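Foire aux questions – Les robots savent-ils enfin faire les corvées ?

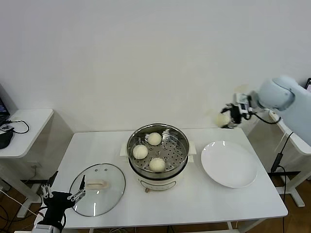
Service des petits pains vapeur : trois dans le panier, un quatrième dans la pince, l'assiette encore vide.

Cette page rassemble les questions reçues par la rubrique Machines et maison de Skerkadex. Mise à jour le 3 juin 2021.

Alors, les machines peuvent-elles faire le ménage à ma place ?

Un peu, à condition de s'entendre sur « ménage » et surtout sur « à ma place ». Le lave-linge lave, l'aspirateur autonome aspire ce que vous avez bien voulu ramasser avant lui. Pour tout ce qui suppose de prendre un objet et de le poser ailleurs, soit l'essentiel d'une vie domestique, on en est aux démonstrations. Certaines sont très belles. Aucune n'a encore vidé mon évier.

Pourquoi tant d'histoires pour un petit pain ?

Un boulon ne change pas de forme quand on le serre. Un pain vapeur, si. Sa surface est molle, un peu ridée, il colle parfois au panier, et il n'y en a pas deux qui se présentent de la même façon. La pince doit serrer assez pour tenir et pas assez pour y laisser deux fossettes. Vous faites ce réglage depuis l'âge de trois ans sans y penser, ce qui est assez vexant pour les ingénieurs.

Et le couvercle ?

Excellente question, rarement posée. Le verre est transparent, donc difficile à repérer pour une caméra, qui voit volontiers la table à travers. Il glisse, il est lourd pour sa poignée, et il faut le poser quelque part où il ne gênera pas la suite. Dans un essai de cuisine, je regarde toujours le couvercle en premier.

Faut-il vraiment deux bras ?

Pour transférer un pain d'un panier à une assiette, un seul suffit. Pour tenir le panier pendant qu'on décolle le pain récalcitrant, deux ne sont pas de trop. Beaucoup d'installations en ont donc deux, et l'on voit souvent l'un travailler pendant que l'autre attend, pince ouverte. Quiconque a préparé un repas de famille reconnaîtra cette organisation.

Combien de temps cela prend-il ?

Tout dépend de qui tient le chronomètre. Dans l'essai que nous avons suivi en mars chez Dratora, le service d'une assiette demandait 93 secondes, reprises comprises. C'est long quand on a faim. Méfiez-vous des vidéos : cherchez la mention de la vitesse de lecture, souvent écrite en tout petit dans un coin. Si la vapeur monte comme un feu d'artifice, vous avez votre réponse.

Quel est le taux de réussite ?

Toujours chez Dratora, 17 services sur 24 se sont terminés avec tous les pains dans l'assiette et en bon état. Les autres comptaient des pains tombés, écrasés, ou simplement laissés au fond, la machine ayant estimé sa tâche accomplie. Un adolescent obtient des chiffres comparables, mais l'adolescent sait aussi ouvrir la porte.

Le robot décide-t-il tout seul ?

Cela varie, et une photo ne permet pas de le savoir. Un bras peut suivre un programme, reproduire des gestes appris ou obéir à une personne placée hors champ. Posez la question à chaque démonstration. Une réponse qui commence par « notre vision à long terme » vaut un non.

Et dans les ateliers, c'est mieux ?

Nettement, quand l'atelier s'est plié aux exigences de la machine : pièces identiques, bacs à leur place, éclairage constant. Chez Hatstead, où l'on emballe de la vaisselle, le robot prend les assiettes sur le convoyeur toute la journée sans broncher. Il s'arrête dès qu'une assiette arrive à l'envers. Quelqu'un vient alors la retourner, et ce quelqu'un figure rarement dans la brochure.

Une cuisine ordinaire pourrait-elle accueillir tout cela ?

Mesurez d'abord votre plan de travail. Prévoyez ensuite les supports des bras, les câbles, les multiprises, un ordinateur et de quoi poser l'ordinateur. Il restera peut-être de la place pour l'assiette.

Vous avez essayé la gamme Gentile ?

Pas encore. Le fabricant annonce un bras « d'une douceur domestique » et n'a pas répondu à nos deux demandes de prêt. Nous compléterons cette entrée dès réception de l'appareil.

Que me conseillez-vous d'acheter, alors ?

Un bon cuiseur vapeur et une paire de pinces. L'ensemble se range dans un placard, fonctionne dès le premier soir et ne réclame aucune mise à jour. Pour les bras, gardez la place et revenez consulter cette page.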